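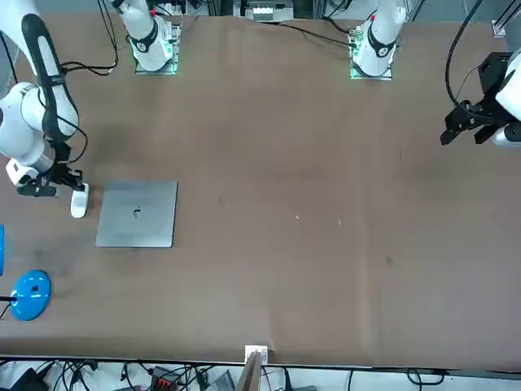

Joar Magnusson: Night mode should be the first thing you try. It compresses the loud parts and lifts the quiet ones, and that is the complaint in your post. Which setting are you on now?

Posted in: Family Movie Night > Sound & Picture > Dialogue and volume

Benedek Nyitrai
Night mode has been on since the bar was installed. To restate the problem for people coming in from the other thread: animated musicals, three kids between four and nine, living room with a hard floor. At volume 23 on the Troltik bar I measured 67 dB at the couch during ordinary talking and 85 dB at the peak of the first big song. The four-year-old covers her ears for the song. If I turn it down, the nine-year-old asks what everyone is saying. I spend the movie with the remote in my hand.

Meter was a phone app, A-weighted, fast response. I know it isn't calibrated. The difference between the two readings is what I care about.

Saeed Bahrami
What is feeding the bar, and in what format? If the streaming box is sending multichannel and the bar is folding it down to two, you can lose dialogue level in the fold-down. Set the box to stereo PCM and measure the same two spots again.

Benedek Nyitrai
Sitilo box over HDMI into the TV, then ARC to the bar. Format was set to Auto. The bar's display says "Multi" when a movie starts. The bar has left, right and a sub, no center.

Saeed Bahrami
Then start there. With no physical center, everything in the center channel gets split between left and right. Some devices do that at a sensible level and some don't. Let the box do the downmix, then check whether night mode is still active. On a lot of bars it only works on certain input formats and the menu doesn't gray it out when it stops working.

Marthinus Zwane
I would skip all of this and turn on captions. Two of mine are learning to read and the captions do more for them than any movie-night worksheet I have printed. Volume goes down to where the songs are comfortable and the text covers the rest.

Joar Magnusson
Captions don't help a four-year-old.

Marthinus Zwane
They don't hurt one either. The older kids read the lines out loud for the first few minutes and then lose interest in doing so. Costs nothing to test.

Gangadharan Bhat
I don't agree with going to captions before the audio is sorted. Kids watch the text instead of the picture, and with a theme dinner on their laps they are already looking down half the time. Fix the sound first.

Two checks that haven't come up yet:

1. Sub level. If the sub is in a corner, the songs gain a lot of low end and the talking gains none. Drop the sub by three steps and move it off the wall.
2. EQ. If the bar has bands, raise the one nearest 2000 Hz by a small amount, 2 or 3 dB. Consonants live in that region and above it. Raising the whole treble control will also raise cymbals and squeaky sidekicks.

Benedek Nyitrai
Sub is in a corner, behind the toy shelf. The bar has three bands and no frequencies marked on any of them.

Gangadharan Bhat
The middle one is probably too low to do much for speech, then. Leave EQ flat and move the sub.

Saeed Bahrami
One change at a time, please, or the numbers won't tell you anything. PCM first, same movie, same two spots. Then the sub.

Also, an A-weighted meter discounts bass heavily. It will show very little change when you move the sub even if the room sounds different. Use C weighting for that step if the app has it.

Joar Magnusson
And put a rug down. We had the same floor in the Stirkport apartment – a thick rug between the bar and the couch made speech easier to follow, with no settings touched. It also catches the popcorn.

Benedek Nyitrai
Did PCM tonight with the opening of the same movie. Talking is clearly louder at the same volume number, and I could bring the bar down a few steps. Song peak is still too high for the youngest, though she only covered one ear. Night mode now makes an audible difference when toggled, so I assume it was being ignored before. Haven't moved the sub yet. The toy shelf has to be emptied first.

Marthinus Zwane
Did you try the captions?

Benedek Nyitrai
For one song. Esteban sang from them, loudly. I didn't measure it.

Gangadharan Bhat
Post the C-weighted numbers when the sub is out of the corner. Please include where you put it.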